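Imprimir | Enviar por correo electrónico
4 comentarios

Plancha de vapor vertical Broltov Rimau

5 de junio de 2021

La Rimau calienta en 100 segundos y mantiene un caudal estable hasta la mitad del depósito; a partir de ahí el vapor sale a pulsos. En algodón fino bastan 2 pasadas. El lino pesado exige más — y la función de refuerzo vacía el agua enseguida. El cable es correcto, aunque la abrazadera de goma aprieta poco. 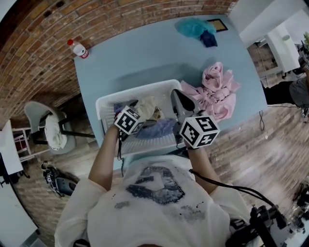 El cabezal admite el cepillo para lana de Nassar, que se vende aparte. La boquilla se descalcifica con ácido cítrico, sin desmontar. A 229 euros resulta cara frente a la Brernton, con menos presión y mejor depósito.

Compartido 2 veces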